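Escobedo Donuts - Questions I Get a Lot

Print this page | E-mail this page

Do I need to order ahead?

For a dozen or less, no, just come in. For anything bigger I need two days, and for a wedding I'd love two weeks (the earlier the better!). The most I've ever done in one go was 1000, for the Aslow summer fair in July, and I slept very well after that one.

Can I pick my own flavors in a mixed box?

Sure! Tell me at the counter or write it in the notes when you order. If you leave it blank I'll pick for you, and I do lean toward chocolate.

Do you have anything without eggs?

The cake donuts have eggs, the raised ones don't. Both have milk and wheat in them and they're all fried in the same oil, so if you have a serious allergy please talk to me first.

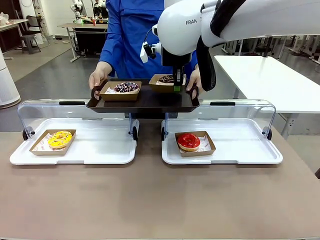
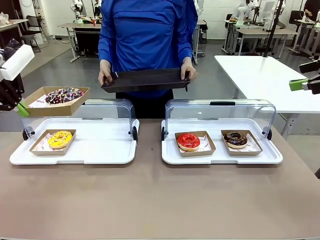
Can I freeze them?

Plain ones, yes, for a month or so. Wrap each one by itself and let it thaw on the counter, still wrapped. Glaze goes weepy in the freezer and sprinkles bleed all over the place, so eat those the same day. Day-old plain ones are great sliced and toasted in butter - my friend Perihan Bilgin got me hooked on that and I have it for breakfast more than I should.

How do I keep the box fresh until tonight?

Leave it out, lid closed, away from the stove. Please don't put it in the fridge, they go stale so much faster in there.

Do you deliver?

In town, for orders of $32 and up. I do the driving myself after the morning rush, so I can't promise an exact minute, but I'll text when I leave.

Where do I park?

Behind the building, off Kokimholm Street. The two spots by the door belong to the dentist and she does notice.

Will you share the glaze recipe?

Powdered sugar, hot milk, a little corn syrup, pinch of salt. Dip while the donut is still warm. The dough I'm keeping to myself - sorry!

Recent items
Holiday hours
Chocolate fondue night with Fondis
How I clean my fryer
Gift cards are back

Contact: Annelies Wyss, 2362 Kokimholm Street | Copyright Escobedo Donuts | Back to top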